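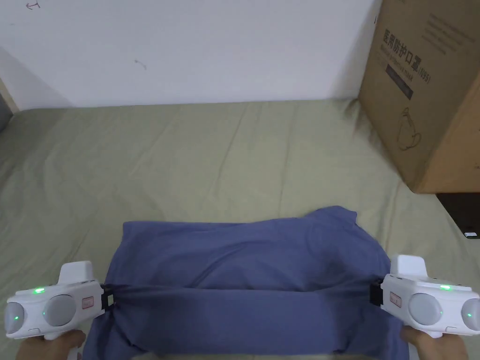

Folding T-shirts on the bed: how to keep the bottom edge straight?

Posted in Home and Laundry, 2025-04-03

Gimby_reader

Hello everybody. I hope this is the correct section, I looked also in Clothing Care but there it is mostly stains.

My problem is with folding T-shirts. I have no table in the apartment which is big enough, so I fold on the bed. I lay the shirt flat, I fold the sides in, and then I begin to fold from the bottom hem upward. At this moment it goes wrong. The doubled part at the bottom becomes thick and nice, but the other edge, the one far from me, is moving. It makes a wave, or it goes up in a small peak on the right side. When I pull the near part tight to correct it, the peak becomes only bigger. You can see it in my blue one, which is the worst of them all. It is soft jersey and has been washed many times.

After the last fold I have a package which is wider on one side than on the other. In the drawer it does not stand, it falls over its neighbors, and after two days I have again a drawer full of mess.

What I have tried already:

I tried to iron before folding. It helps, but I do not want to iron T-shirts for the rest of my life.

I tried a folding board from Stanuseck, borrowed from my sister. It was too wide for my drawer, so every shirt had to be folded one more time by hand after, and the problem came back.

I tried to fold faster. This was not a good idea.

The sheet on my bed is cotton, olive color, and I must admit it is not very smooth at the moment I do the folding. Can this make a difference? My drawers are from a Briggs chest, they are low, so I need small packages that can stand. I have read that some people roll the shirts, but my husband says that rolled shirts look like they have been slept in, and in this case I agree with him.

Thank you for any advice. Please write in simple steps if it is possible, because folding vocabulary is difficult for me.

hemline_omuvgate

Yes, the sheet makes a difference, more than people think. Cotton jersey sticks a little to cotton sheet. When the sheet has wrinkles, the shirt lies in the hills and valleys, and you fold the valleys inside. Then you pull, and the extra cloth must go somewhere. It goes to the far edge, because there you have no hand on it.

I am also folding on a bed, for many years now. I do it like this:

First pull the sheet smooth, at least the part in front of you. If you have a thin blanket without pattern of holes, or a big towel that is ironed flat, put it under. A firm surface is best. I use the back of an old cork board, and it lives behind the door when I am not folding.

Put the shirt with the front side down, the neck away from you. Now smooth it with the flat hand, from the middle to the outside. Do not pull at the corners. Pulling at corners makes a line of tension between your hands and everything above this line becomes loose and comes up. I believe this is your small peak.

Fold one side to the middle, with the sleeve. Put the sleeve back so it lies along the fold and does not hang over. Smooth again. Do the same with the other side. Before you continue, look at the long piece you have now. It should be the same width at the neck and at the hem. If it is not the same here, it will never become the same later, so open it and repeat.

Now the hem. Here you take it with both hands, but you hold it only as much as you need to lift. Bring it up and lay it down, and let go. Then smooth from the fold toward the neck. The fold should be made by laying the cloth down and pressing it, the pulling is what makes the trouble.

For a low drawer I fold the long piece in half, but I stop a little before the collar, and after this I fold in three. The collar ends inside. The package can stand on its folded edge, and I see only a smooth back when I open the drawer.

About the neck: an old shirt is often stretched there, and also it twists. Take your blue one and look at the side seams when it hangs. If the seam comes to the front at the bottom, the shirt is twisted from washing and it will not fold straight by the seams. In this case forget the seams and fold by the middle of the collar. It is not perfect but nobody sees the seams in a drawer.

pillowcase129

just roll them. I have 4 kids and everything is rolled, shirts, pants, pajamas. Nobody ever complained about the look. Life is short

hemline_omuvgate

I have nothing against rolling, but she wrote that she does not want it.

slowlaundry

I agree with almost all in the long answer. I want to add some things about the moment before folding, because in my experience half of the work is there.

Jersey remembers how it dried. If the shirt was hanging by the shoulders on the line, the hem is wavy and the shoulders have small ears from the pegs. If it was in the dryer and then stayed in the basket overnight, it has hard creases going in every direction. You can smooth these with the hand only when the cloth is still a bit warm. So I take shirts out immediately and I lay them one on top of the other, flat, not folded. The weight of the pile does some ironing for free. When I have time I fold them from this pile. It can wait until the evening, no problem.

If you dry on a rack, put the shirt over the bar at the middle of the body and not at the hem. You get one line across the stomach, but the hem stays straight, and the hem is what you need for folding. Before hanging, give the shirt a good shake, holding it by the hem. I do this two times, then I turn it and shake by the shoulders.

For the uneven far edge there is also a small trick which I learned from my aunt. Put something flat and a little heavy on the top of the shirt, near the collar, before you lift the hem. A book is good. I use a magazine about gardening, an old September number, it has exactly the width of my drawer packages. With the magazine in the middle I fold the sides over it, then I pull it out, and all the shirts have one width. It does the same as the board from Stanuseck, but you choose the size yourself. Measure the drawer first and find a magazine or cut a piece of cardboard to fit — leave a finger of space on each side or the shirts will be too tight.

One more thing. If your shirts still fall over in the drawer after you have folded them well, then perhaps there are too few shirts in the row. They need a neighbor to lean on. I put a shoe box without lid in the empty part, with socks inside, and the row stands.

I do not agree about stopping before the collar when the shirt is very thin. With thin shirts the collar inside makes a bump. For these I fold 2 times in half and finish. They are not so beautiful from above, but they are flat.

Gimby_reader

Thank you both, and thank you also for the rolling, even if I will not do it.

I made the test this evening with the blue shirt. The seam really comes to the front at the bottom, on the left side more than the right! I never looked at this before. I have folded it by the middle of the collar, on a towel, with a piece of cardboard from a cereal box. It is much better. The far edge has still a small wave but the package stands alone.

With the white shirts there was no wave at all. I have done 4 of them and then it was time for dinner.

Only one question remains: does the cardboard have to be as long as the shirt? Mine is short, and under the end of it the sides went a little bit in.

slowlaundry

It is better if it goes from the collar almost to the hem, but you can also slide the short one down while you fold. First the upper part, then move it, then the lower part. Two pieces taped together work as well, if you put the tape on both sides so it does not bend.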